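The Dishes Can Wait, and So Can I
By Nokuthula Visser
October 16, 2022 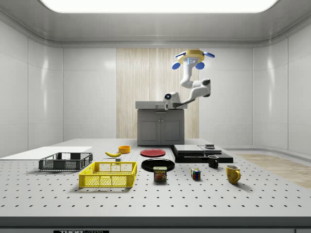 A simulated robot arm over a table of plates, mugs, crates and a banana.

My sister called in August to ask whether she should hold off on hiring someone to help around the house, what with the robots coming. I told her to hire the someone. I have been writing about home machines long enough to have been wrong in both directions, and I would still give her the same answer today.

Clearing a table sounds like such a small thing, doesn't it? You pick up the black plate, you move the red one, you hook a mug by its handle while thinking about your taxes. A machine has to decide where the handle is before it can do any of that, and then how hard to squeeze, and a banana and a can of Spam want very different squeezes.

I do believe in practicing this in simulation. A company like Sternik can let its arm fumble the same mug 2000 times before lunch and never sweep up a shard. But my kitchen has a sticky drawer, and a chipped bowl I refuse to throw out, and a grandson who leaves crayons in the colander — and I would want to see 100 ordinary suppers cleared in a home like mine before I let an arm near the good china.

Shops are further along, I think, mostly where the same part arrives the same way all day long. Homes will come later, and I will be glad of it when they do (my knees especially). Until then my sister's new helper starts next week, and she does windows.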